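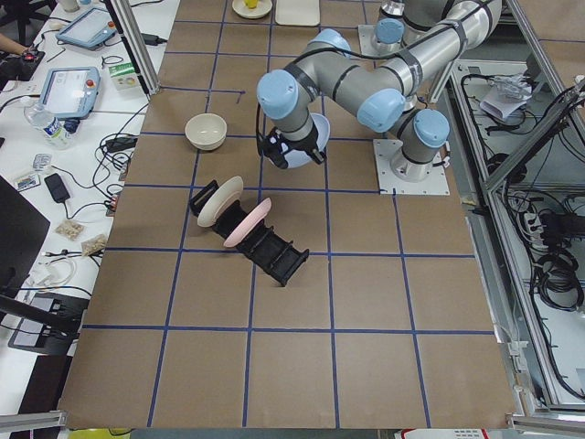

Who can take part in the Kulter bread and shopping diary?
Adults aged 18 or over who buy most of the food for their household and live within the Kulter bus area. You do not need to bake or cook.

Posted August 2025
By the Sokska Food Habits Project

We are looking for 50 households to keep a diary of the bread they buy, eat and throw away. The diary runs for 8 weeks, starting in the autumn. Sokska is running the study with Stojanović Bakery, which has two shops in Kulter and wants to know why so many half loaves end up in the bin.

Each household gets a paper diary and a small kitchen scale. You write down every loaf, roll or packet of wraps that comes into the house, the price, and where you bought it. Once a week you weigh whatever is left over and going stale, and note what you did with it (frozen, fed to hens, toasted, binned). Most entries take a few minutes. Home-made bread counts too, but please weigh it before you cut it.

There are 4 short phone calls during the study, one a fortnight. They are booked in advance and can be in the evening. We will ask about mealtimes, packed lunches and where you keep your bread. We will not ask about income or health.

We would especially like to hear from people living alone, shift workers, and households with teenagers. Our last study was mostly retired couples. 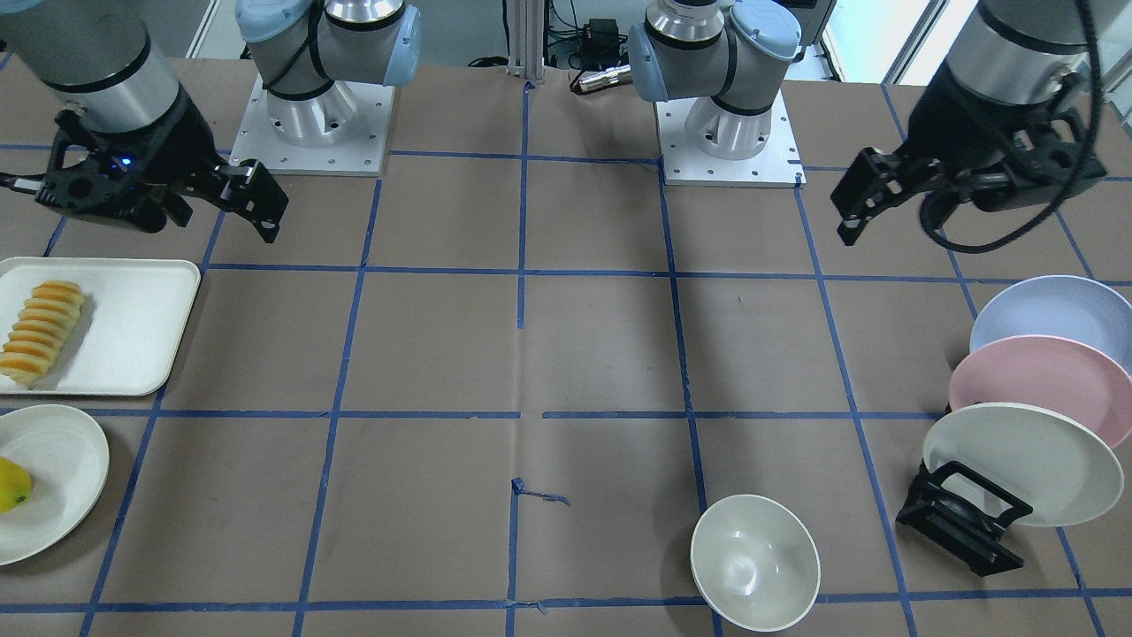
Will I be paid for keeping the diary?
Each household receives a shopping voucher when the finished diary comes back, and you keep the scale. Postage is free both ways. If you have to stop early, send back what you have filled in and we will pay for the weeks completed.

You cannot take part if someone in your home works for a bakery or supermarket, or if you will be away for more than a week of the study. One diary per address.

To apply, write to us with your name, postcode, the number of people at home and a daytime phone number. Put reference 1131 on the envelope or in the subject line. Large print diaries can be sent out on request. We reply to everyone, including those we cannot place.

Diaries are read by the study team only and are shredded once the figures have been typed up. Stojanović Bakery sees the totals, never the names.

Search this site Enter keyword Go

Contact us | © Sokska, hosted by Grokon | Back to top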